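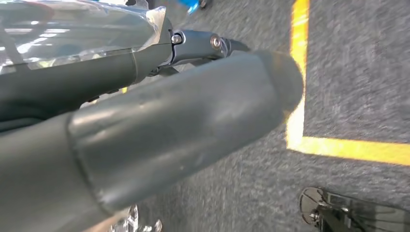
Protective stop on joint 3 when passing over taped zone

Forum: Arms and Controllers > Faults

ykan
Posted 2023-08-06
Arm is a Jundis on a Fandberg controller, firmware 1602. Since the last update it drops into protective stop on the same move: low pass over the floor, lower link folded in under the upper one, heading for the taped corner. Fault code is 1346, "torque deviation J3". It clears with a normal reset and comes back within a few cycles. Payload is set correctly and I reran the mass identification twice. No contact with anything that I can find. Speed makes no difference. Log attached in the second post.
Yuk-lan Kan

ykan
Log, trimmed to the seconds before the stop:
J3 cmd 41.2 act 41.2 dev 0.1
J3 cmd 44.0 act 43.9 dev 0.4
J3 cmd 46.8 act 46.1 dev 2.9
FAULT 1346

bracketless
Do you have plastic wrap on the upper link? We sleeved ours the same way for dust and got 1346 every time the elbow closed past a certain angle. The sheet bunches between the links and the controller reads it as a collision. Cut it back and retest before you touch any parameters.

ykan
There is wrap on it, yes, but it sits on top of the link, well back from the joint. I can't see film producing a deviation of 2.9.

dorrit_m
I don't buy the plastic either. Film tears long before it loads a joint that size. 1602 changed the default friction model, and anything calibrated before March needs the joint friction routine run again. Zervas has a service note on it. Run that, warm, and look at the numbers.

bracketless
Film torn once doesn't load anything. Film folded over four or five times does. I have the same arm and I measured it.

dorrit_m
Measured with what?

bracketless
Pull scale at the tool flange, power off, brake released, arm supported. With the wrap on, the last few degrees were clearly stiffer. With it off, flat all the way.

hl_steltoditz
Whatever the cause, please don't do what the last person with this fault did and raise the J3 limit to 315 to make it go away. That limit is part of your safety configuration – change it and your risk assessment no longer applies. Tape on carpet doesn't stop anybody walking in, so the force limits are doing real work.

ykan
Limits are untouched. Took all the wrap off and ran the move for an hour: one stop, against nine in the hour before. So better, not fixed.

dorrit_m
One stop with no wrap is the friction model. Run the routine.

bracketless
Or a bit of film left down by the seam. Check there first, it takes a minute.

ykan
Will do both, seam first – otherwise I won't know which one it was.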